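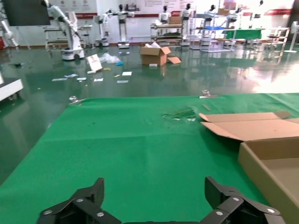
Do the floor first, my sister keeps telling me, and the cables can wait. I'm not so sure! We've got open boxes on the tables, paper scraps all over the green floor, and a box of black cords in one big tangle. Where would you start?
Posted by Skesarine, Tue 28 January

Cables first. Coil each one, put a twist tie on it, and lay it flat in a low box so you can get at the next one. I did 113 of them in December and my hands survived - just about.
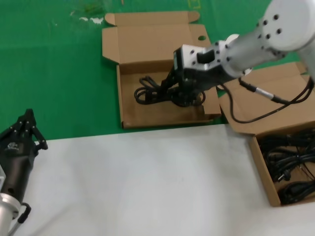 Lưu
Community Helper

I'd clear the floor, sorry. Paper in one bag, plastic in another, and only then the cords. Loops about as wide as a dinner plate work for me (the thick ones fight back if you go smaller). Plugs go on top, so you know what you've got.

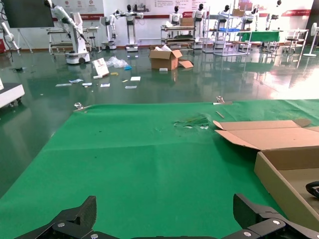 More replies

Nodthorpe
just get a broom lol. and tape the box bottoms before you put cords in, they're heavy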